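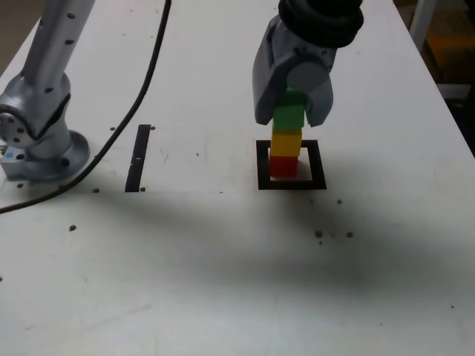
Attachment 1: three blocks stacked on a white table, green on top, yellow in the middle, red inside the taped square.

Ticket 859
Subject: Label printer skips every other label after roll change
Product: Flutora desktop label printer, shared over the network
Site: Bostumden, stockroom
Opened by: Gervasio Echeverría
Handled by: Wycliffe Lyimo
Status: Closed

Opened, Sunday, March 12, 2023

The stockroom printer started skipping labels after I changed the roll. It prints one label, feeds a blank one, then prints the next. If I send a job for four labels I get four good ones and a blank after each. The light on the front stays green and there is no error on the computer.

Things I have tried:
Turned the printer off and on.
Took the roll out and put it back in.
Printed from the other computer. Same result.
Cleaned the print head with the pen that came in the box.

The roll is from Ollden. It looks the same as the old one, same width, white, paper. The block set labels are the ones I need first, the shelf for those has nothing on it but handwriting.

Gervasio

Reply, Wycliffe

Thanks. Blank labels between good ones usually come from the gap sensor or from a label length that doesn't match the roll. Before we touch the sensor, please check:

1. The part number on the core of the new roll and on the core of the old one, if you still have it.
2. Whether the new roll has a black line printed on the back of the liner. Peel back a few inches and look.
3. What happens when you press the feed button once with no job waiting. Does it stop at a gap or run past it?

Please also print the configuration page. Hold the feed button while you turn the printer on and let go when the light blinks.

Reply, Gervasio

Old core was in the trash, I got it out. The part numbers are different in the last character. The old one ends in 4 and the new one ends in 7. The rest is the same.

No black line on the back of either one.

Feed button: it goes past the first gap and stops at the second one. Every time.

Config page is taped to the side of the printer now. It says media type is gap, and the label length on it is longer than the label I am holding. I measured with a ruler and the label on the new roll is a bit under half of what it says on the page.

Reply, Wycliffe

That explains it. The new roll is a shorter label in the same width. The printer still has the old length stored, so it expects one long label and feeds through two short ones. Your text fits on the short one, so the print looks fine and the next label comes out blank.

Two things need changing, the printer and the driver. If you only change one, the other will write its own setting back with the next job.

On the printer:
Load the roll and close the lid.
Hold feed until the light blinks twice, then let go.
It will run out several blank labels while it measures. Let it finish.
Press feed once. It should stop at the first gap.

In the driver:
Open printing preferences, page setup.
Make a new stock with the length you measured. Don't edit the old stock, you may get the long rolls again.
Set the new stock as default and click apply.

Do the driver step on both computers. The preferences are stored per computer and per user.

Reply, Gervasio

Did the printer part. Feed button now stops at the first gap. Did the driver on my computer and a test job came out right, no blanks.

The second computer still skips. I made the same stock there. After I print from that one, mine starts skipping too until I redo the calibration.

Reply, Wycliffe

The second computer has the Puma template open, I can see it in the job log. That template has its own page size saved inside the file and it overrides the driver. Open it, go to document properties, pick the new stock and save it under a new name. Then calibrate once more and print from both.

Reply, Gervasio

That was it. Saved as Puma short. Printed from both computers, one after the other, no blanks from either. Ran the labels for the block sets and the puzzles after that and they all came out.

Can you order the old rolls again? The short ones are tight when the product name is long.

Reply, Wycliffe

I put the part number ending in 4 on the May order. When it arrives, switch both computers back to the old stock, open the original template and run the calibration once. Keep the short rolls for the bin labels.

Closing this one. Cause: shorter label stock loaded without recalibration, plus page size stored in template. Fix: calibrated printer, added new stock on both computers, saved new copy of template.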